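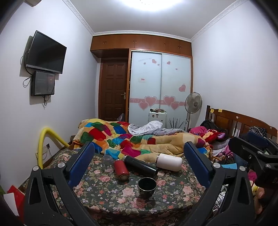

8/4/23 - bench notes, vessel sort, Gruswood rental

The vessel sort is now a bedroom job, and the folding table has been put next to the bed to serve as the bench. Purpose of the sort: decide which of the drinking and storage vessels go to the Prastden cabin, which stay at Gruswood, and which are retired. The first group is on the rose-print cloth: small black cup upright, long black bottle lying diagonally, short red canister on its side, clear jar or cup standing, thick white bottle on its side at the right. I'm keeping the cloth for the whole job. It stops cylinders from rolling better than the bare table did, and a drip shows up on the dark ground if I look at it from a low angle with a flashlight.

Method, same for every piece:

1. Empty, open, smell. Note any odor before washing, not after.
2. Wash with plain dish soap, warm water, bottle brush. Rinse twice.
3. Air dry mouth down on the rack overnight.
4. Fill with water to the working level, close, wipe the outside with a paper towel.
5. Lay on its side for 50 minutes, quarter turn every so often.
6. Wipe the joint with a fresh towel. Any damp mark is a fail.

Open vessels skip 5 and 6 and get a rim check instead: run a fingertip around the lip, then a cotton ball. Snagged fibers mean a chip or a burr.

Results, group one

Black cup. No odor. Rim check clean with the cotton ball. Stands without rocking on the kitchen counter. Goes to the cabin.

Black bottle. Faint coffee smell at step 1, gone after one wash. Passed the side test. Too long for the shallow drawer at Prastden, so it will have to stand in the door of the refrigerator or travel in a bag. Keep, location open.

Red canister. Faint smell of tea. Closed end is good. The lid went on crooked twice before it seated. Side test passed on the second attempt, failed on the first, and I put that down to the crooked lid. I would not send it to anybody who will close it in the dark. Dry goods only from here on. Label it.

Clear jar. No odor. Cotton ball snagged in one place on the rim. Repeated with a new cotton ball, same place. Demoted to holding pencils or brushes. No drinking from it.

White bottle. No odor. Passed the side test with the towel completely dry. Best of the group. Holds heat adequately: filled from the kettle after breakfast, still too hot to gulp at 11. No thermometer used, so this is an impression and should not be copied into the sheet as a measurement.

Side notes

The side test depends on the surface. On the bare table in March I had bottles creep toward the edge and had to pen them in with books, which then got wet. On cloth they stay where they are put, but the cloth also wicks, so a slow leak can disappear into it. Compromise: one paper towel flat under the joint, cloth under everything else. Replace the towel for each vessel. Do not reuse a towel that merely looks dry.

The front edge of the table is the bad place. The cloth hangs over there and a sleeve will catch it. Full vessels go toward the middle, empties in front.

I tried standing the filled vessels on the bed during the break to free up the table. Do not repeat this. The patchwork blanket is thick and never lies flat, and a full bottle tips as soon as anyone sits down. The lid held. Empties on the bed are fine.

Washing: the Alipour brush reaches the bottom of everything except the long bottle. The Poline brush is longer but sheds bristles - found two in the rinse water and rinsed a third time. Either trim the Poline or buy another. Until then, shake the long bottle with a spoonful of dry rice and a little soapy water, pour through a strainer, rinse three times.

Gaskets: pull them before washing. Twice now a gasket has come out of the rack dry on the outside with water still sitting behind it. They go in the saucer by the sink, paired with their lids. If two lids look alike, wash one, finish it, then start the other.

Sheet entries: put the date of the side test in the second column, not the date of the wash. The older rows are mixed and I am not going to fix them. From this entry on, the column means the test. "Keep" means keep and location settled. "Open" means keep but not placed.

Remaining

Group two is still in the box under the window: the enamel mugs, the pair of steel bottles with the loose handles, and the lidded soup jar. The soup jar needs a new gasket before it is worth testing. Handles can be tightened first with the small Phillips, then test as usual.

Dry rack is full until tomorrow morning. Start group two after the rack is cleared, and change the paper towel roll before filling anything.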